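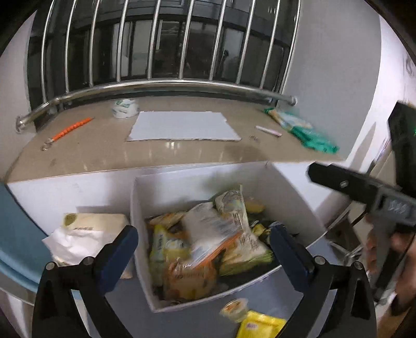 Snack Box Packers Wanted - Come Help Us in Padov

We are looking for 3 friendly people to join our little packing room at Skusden, where we fill white cardboard boxes with snacks and send them out to offices, clubs and anyone who gets hungry in the afternoon. It's easy work once you find your rhythm, and good company too!

You'll be sorting bags and packets, filling boxes, and keeping the counter in order so that the tape, the markers and the gloves can be found by whoever comes next. Packets do end up on the floor, so please be someone who doesn't mind bending down to pick them up. Chairs are provided, and you are welcome to sit while you sort.

No experience needed. We sent out almost 3,000 boxes last November, and many of the people who packed them had never done this kind of thing before they came to us. Shifts are mornings or afternoons - just tell us which you would like, and we'll do our very best.

To apply, write a few lines about yourself to Soledad Ibarra, Skusden, 482 Vollitz Street, by 07/07/2018.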